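4. Building your first crate

A crate is simply a set of tracks you want to keep together - a breakbeat crate, a slow jams crate, whatever you like. Cliken can hold up to 200 of them, so go wild! You'll need your tracks already copied to the music folder (see section 3).

4.1 Open the Library tab and press New Crate.

4.2 Type a name. Short ones are easier to read on the deck screen, and anything past 16 letters gets trimmed.

4.3 Drag in your tracks. Hold Shift to pick up a whole run of them at once.

4.4 Press Scan. Cliken listens to each track and fills in its tempo and key, and you can carry on browsing while it works.

Note: Older hip-hop records played by a live drummer often drift a little. If the beat grid slides out of line halfway through, choose Flexible Grid and scan that track again. It's lovely to hear a loose old groove lock in with a modern drum loop!
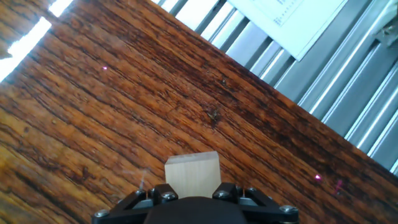
4.5 Check the tempo column before you play anything. Half-time tracks are the usual culprits, so a rap tune you know sits at 93 may come up as double that. Press the /2 button beside the number to put it right.

4.6 Load one track on each deck, press Sync on the second, and bring the fader across slowly. That's your first blend!

Caution: Don't unplug your drive during a scan. The crate file may be damaged and you'll have to build it again from step 4.1.

Caution: Turn your headphones down before pressing Cue for the first time. The cue level starts at full.

Want something to practise with? The Pastura starter pack has 154 loops and vocal cuts, all put together by Garnet Kowalchuk, and they sit beautifully under almost any verse. Find it under Library > Extras, then repeat steps 4.1 to 4.4 to give it a crate of its own.

Related items
Setting up a Dhillon mixer
Recording your set
Using Stistness pads with Cliken
Moving crates to a new computer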